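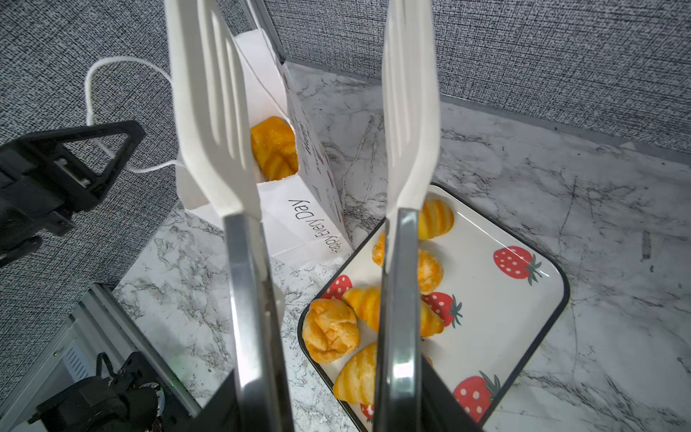

Hatstead Shared Offices: kitchen, food and desk questions

Most of the questions we get from new members are about food, so they come first on this page. You may eat at your desk in the open area and in any of the small offices. Cold food and baked goods are fine. A pastry in a paper bag, like the one with "Happy Every Day" printed on it, is the sort of thing people bring in every morning. Hot meals with a strong smell belong in the kitchen.

Can I order lunch to the building?

Yes. Give the driver your own phone number, not the front desk number. Deliveries are left on the shelf inside the street door. The desk staff do not sign for food and will not call you when it arrives.

What happens to food left in the fridge?

The fridges are cleared on the last working day of the month. Anything without a name and a date on it is thrown out. Labels and a pen are in the top drawer. Sauces and butter in the door are shared unless they are marked.

Is the coffee included?

Coffee and tea are included in every plan. The machine by the window takes beans only. Please do not put ground coffee in it – the last repair took most of a week. Decaf is in the cupboard to the left.

Can I move to a different desk?

Fixed desks can be changed once in each contract period at no charge. Write to Jintana Panyasiri at the front desk and say which area you would like. If nothing is free you go on a waiting list, which is kept in order of request. Flexible members can sit at any desk without a name card.

How private are the desks?

It depends on the room. In Lunde, the large room on the upper floor, desks are open on all sides and suit teams that talk a lot. Other desks have dividers. The gray woven panels meet in a corner with an aluminum strip down the join, so you have a screen on two sides. They block the view well but they do not stop sound. For calls longer than a few minutes, use a phone booth.

Can I pin things to the panels?

Thin pins are fine. Tape, glue and adhesive hooks are not allowed, as they pull at the threads when removed.

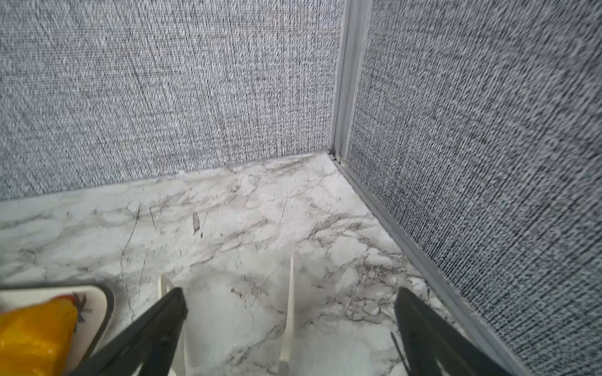

How do I clean up a spill?

Wipe the desk first with the blue cloths from the kitchen and throw them in the bin marked for laundry. Coffee on the carpet should be blotted and reported the same day. Fabric takes more care, and the speckled gray weave on the dividers can hide a stain until it has set, so check the panel beside your desk as well. Use plain water only. If the mark stays, tell Halvard Haugen, who looks after the building.

How many guests can I bring?

Each member may have 2 guests at a time. They need to be signed in and can stay for up to 3 hours. For larger groups, book a meeting room. The biggest one, Zurkar, seats some 20 people.

How do I cancel?

Send an email to the front desk one full calendar month ahead. Your key card works until midnight on the last day. Lockers must be empty by then.

Last updated May 6, 2026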